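Pellemden staff newsletter
Returns and Inspection: what changes with the new arms
Sunday, April 5, 2020

Since October the returns floor has been getting ready for two robot arms from Lurkix, and a lot of you have asked what happens to the people at the inspection tables. This item covers what has been decided so far and what hasn't. If your question isn't answered, write it on the sheet by the time clock and we will get to it in the next issue.

The short version is that no inspection jobs are being cut this year. Three people will move from lifting and turning to checking and sorting, and the team stays at 9. Pay grades for those three stay where they are until the new job descriptions are signed. The union has the drafts and has sent back one round of comments, mostly on the wording about overtime.

Tableware is first. It is the part of returns where we lose the most time to plain handling. A piece gets picked up, turned, looked at, put down, and then picked up again by the next person for grading. On a normal shift one inspector does this 442 times. Anyone who has worked a full week of it knows what it does to the wrists and the base of the thumb. Wrist and hand complaints were the main item in last year's injury log for our department.

The arms will do the lifting and holding. Deciding whether a piece goes back on sale, to seconds, or to scrap stays with a person, and that is written into the agreement. If an arm can't get a grip, it stops and calls the table. You clear it and press resume. There is no penalty on anyone's numbers for a stopped arm, and the stop count is not tied to any name.
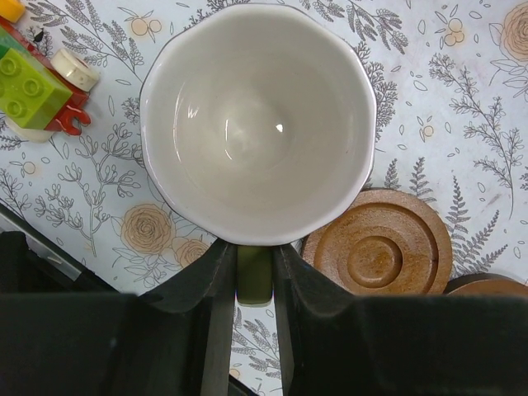
Inspectors will grade cups from a screen as well as by hand, and this is the change people will feel most. The wrist camera gives a straight-down view, so you get the full rim and the inside to the bottom in one look. It takes some getting used to. On a glazed white cup with a wavy rim, you have to learn the difference between a dip that belongs to the shape and a real chip. Glare is the other thing. A bright spot on the inside floor of the cup can look like a flaw in the glaze until you have seen a few of them. What the camera won't give you is the outside wall and the foot, so those still get turned and checked by hand before the piece is graded. If you are in doubt about anything on the screen, pick the cup up. That is allowed at any point and always will be.

Ivana Benítez from the second shift has been working with the setup the longest, and we asked her how it compares. "My hands are better at the end of the day. My eyes are more tired," she said. "I would like the screen lower and I would like a real chair, and I have told them both of those things." The chairs are on order. The screen mounts are being looked at with the supplier.

Saodah Liem is running the training. It is two sessions per person, both on paid time, and you will not be put on an arm table before you have done both. The first session covers stopping, clearing and resuming, plus where the red line on the floor is and what it means. The second is all grading from the screen, with pieces already graded by hand so you can compare your calls. Sign up with Saodah directly. If you work split shifts, tell her when you sign up so she can set a time that doesn't eat your break.

Two things are still open. One is rotation. Some of you want to trade off between arm tables and hand tables during a shift, and some would sooner stay put all day. The other is the Jara label software, which does not yet read grades from the arm tables. Until it does, grades have to be keyed in a second time. We know that is a nuisance. Drolano handles that system for us and has not given a date.

Glassware and serving dishes stay at the hand tables for now.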